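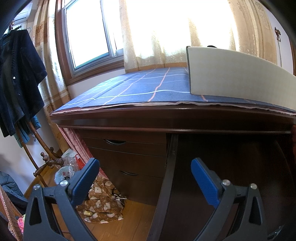

Section 4. Setting Up the Desk

The Romeck desk is delivered in two parts, the drawer pedestal side and the top with its side panel, and most households will already have it standing by the time they reach this section. The steps below cover placing it at a window, covering the top and getting the drawers ready for use. Assembly is in Section 3. If you bought the desk second-hand and don't have the hardware bag, see the parts list in Section 9 first.

You will need a soft cloth, a tape measure, a pack of felt pads and the cover you plan to use. A second person is needed for step 2.

4.1 Placing the desk

1. Take everything out of the drawers and lift the drawers out. The pedestal side is much heavier than the other side, even when the drawers are empty.

2. With one person at each end, lift the desk by the side panels. Do not lift it by the front rail. The rail is glued and will work loose if it carries the weight of the pedestal.

3. Set the desk down with its back to the window. Leave enough space behind it for the curtains to hang straight and for a hand to reach the window sash.

4. Slide the window open and shut once. If the curtain catches between the desk and the wall, move the desk forward and try again.

5. Check that the top sits level. On an uneven floor, put felt pads under the low corner until the desk stops rocking.

Note: Strong sun fades a dark finish over the years. A sheer curtain kept drawn across the glass during the day slows this down and still leaves plenty of light to write by.

Caution: Keep the air conditioner's air stream off the desk top where you can. Cold air blowing straight down on a warm, sunlit surface can dull the polish.

4.2 Covering the top

A cover protects the finish from cups, pen marks and the bottoms of boxes. Any woven or backed tablecloth will do. Plaid and check patterns are easier to get straight than plain ones, as you can line up one stripe with the front edge.

1. Wipe the top with a dry cloth. Grit under a cover scratches worse than grit on a bare top.

2. Lay the cover over the desk and pull it toward you until a short, even strip hangs over the front. Stop before it reaches the top drawer. A longer drop gets pulled into the drawer every time you close it.

3. Smooth from the center out to the sides. Fold lines from storage will flatten on their own in a week or so.

4. Look at the hem. Layered covers tend to fray at the front edge first, where sleeves and wrists rub. A frayed hem does no harm to the desk, and you can trim the threads with scissors or turn the cover around and use the other side.

Caution: Do not use tape or tacks to hold the cover. If it slips, put a square of rubber shelf liner under each back corner.

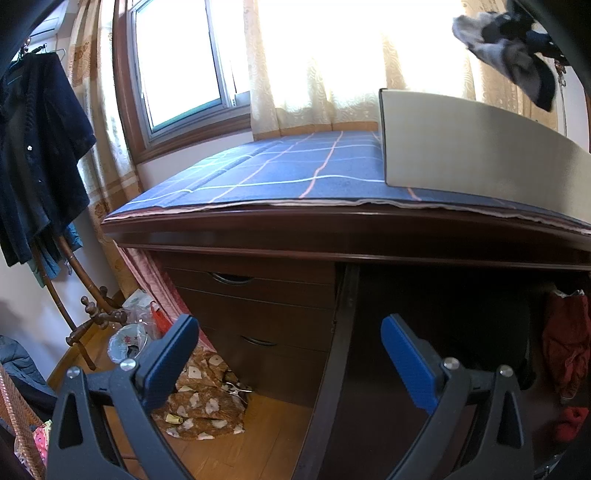
4.3 The drawers and the knee space

1. Put the drawers back from the bottom up. Each one should slide in without force.

2. If a drawer sticks, rub a candle stub along the runners. Oil and spray polish attract dust and make the problem worse by the next rainy season.

3. Keep heavy items such as books and tools in the bottom drawer. Use the top drawer for things you reach for every day.

4. Leave the knee space clear. It is dark in there and things pushed to the back get forgotten, or kicked.

Note: Clothes hung near the desk should not touch the finish while damp. Dye from dark knits can mark the side panel.

4.4 Boards, boxes and other loose items

1. Stand flat boards and panels at one end of the top, leaning back at a slight angle. Check that the foot of the board cannot slide forward on the cloth.

2. Do not lean anything heavy on window glass. Lean it on the frame.

3. For papers and small things that have no drawer yet, use a shallow open box. Set it well back from the edge, with one long side facing you.

4. Keep glass bottles and vases in a back corner, away from the swing of any door.

Fitriani Tuhumury, who revised this section, keeps one box for things to file and empties it every Thursday - a habit we recommend, though any day will do.
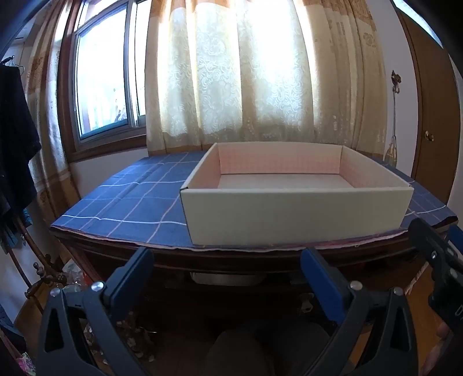

Can I leave a cardboard box on the cover all the time?
A dry box can stay as long as you like. Lift it now and then to dust beneath it, and move it a little so the cloth does not fade unevenly around it. If the bottom gets damp, take it off the cloth right away and let both dry before putting anything back.

4.5 Weekly care

1. Shake the cover outdoors.

2. Dust the top, front rail and drawer fronts with a soft cloth, following the grain.

3. Wipe inside the curved drawer recesses, where hand grease builds up.

4. Replace the cover with the same side up, or turn it end for end to even out the wear.

Replacement drawer runners are listed in Section 9 under part 105.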